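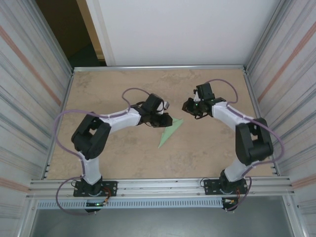 Slide 4. Two-arm cell, grippers above a sheet of green paper.

Speaker notes: Shared workspaces and the site standard
Presenter: Damián Durán, Flemomstead

Leave the slide up while the room settles. Open with the scope: these rules cover tabletop cells in which two arms can reach the same point. Single-arm cells come under the Holzer guideline and will be taken in the next session.

Point one, reach. Both arms are mounted on the front rail and meet over the middle of the table. The standard treats that area as a shared zone. Only one arm may enter it at full speed. When both are inside, each is limited to 120 millimeters per second.

Point two, cables. Direct attention to the purple cables looped above the upper links. Slack must be checked through the full range of motion before a program is released, and the check must be signed.

Point three, thin material. Paper requires a taught height for each gripper. Operators may not adjust that height during a run.

Pause for questions. If asked about stop buttons, refer to section 54 of the handbook.

Point four, records. Every change to a shared zone is logged under the name of the person who approved it. Darmawan Hartono holds the master copy and will take requests after the talk.

Next slide: audit schedule for June.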